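Hedgehog house — straw, leaves or nothing at all?

Poirier Wildlife Gardeners > Hedgehogs and small mammals

mahlet_k
We've got a hedgehog! Possibly two, but I've only ever seen one at a time so I'm not getting carried away. It comes under the side gate at about ten at night and goes straight for the dish. I've bought a Wikska house (the one with the little tunnel on the front) and put it behind the compost bins, facing away from the wind. My question is what goes inside. The leaflet says to fill it with hay, my neighbour says leaves only, and my sister says leave it empty and they'll sort it out themselves. It's October already and I'd like to get this right before it gets properly cold.

coltonlach
Leaves. Dry ones, medium sized, and leave a big heap of them near the door as well. Ours dragged in more than 200 over a couple of nights, going by what my daughter fished out in spring (she counted, I didn't ask her to). Anything you put in first just gets pulled about anyway.

GordonB
I'd disagree a bit with Colton. A handful of barley straw on the floor has never done any harm here and it stops the first lot of leaves going soggy. I've had animals overwinter in the same box four years out of five. The year they didn't, next door was having a patio laid.

coltonlach
Barley straw fine, hay no. Hay goes mouldy and it can wrap round their legs. I'm surprised Wikska still put that in the leaflet.

mahlet_k
Right, so the hay goes to the guinea pigs next door. I'd already stuffed half of it in, so that's my Tuesday evening sorted. What about food? I've been putting out Curkora kitten biscuits and a dish of water.

said_salem
Biscuits and water is what I do. Keep going until they've been untouched for a week or so, then leave the water out anyway. And weigh it if you're worried about the size, kitchen scales and a pair of gardening gloves. Ours was well over 600 grams last autumn and I stopped fretting after that. If yours is a lot smaller, ring your nearest rescue and ask them.

Sheldon T
Please don't go picking it up every night to weigh it though! Once is plenty. I know people mean well but I've seen threads on here where the poor thing was on the scales more often than I am.

said_salem
I did say if you're worried, Sheldon.

Sheldon T
Fair enough, you did. I'm just grumpy about it.

GordonB
One more thing, Mahlet — look at your side gate. If the gap is less than 13 cm square they'll struggle once they've fattened up. I cut mine with a jigsaw and sanded the edge.

mahlet_k
The gap's fine, you could get a cat under there (and we do, which is the other problem). Is there any way of stopping the cat getting at the biscuits?

coltonlach
Plastic storage box upside down, hole cut in one end, brick on top. Put the dish at the far end from the hole. If the cat still gets its paw in, stand another brick a little way in front of the entrance so it has to turn a corner. Cost me nothing as the box was already cracked.

mahlet_k
Brilliant, I've got a box with no lid that I was going to take to the tip. Do you wash the dishes separately? And the old towel I use for gloves-and-scales business, if it comes to that?

said_salem
Dishes in a bucket outside with their own brush. Towel on a hot wash on its own, nothing else in with it, and I shake it out in the garden first or you get bits of leaf in the filter. I did ours this morning.

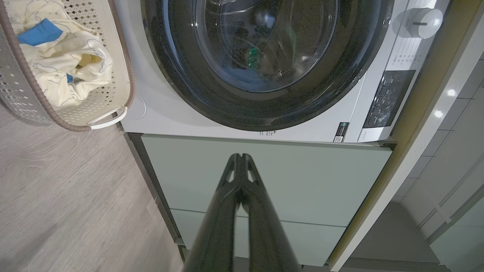 Washing machine, laundry basket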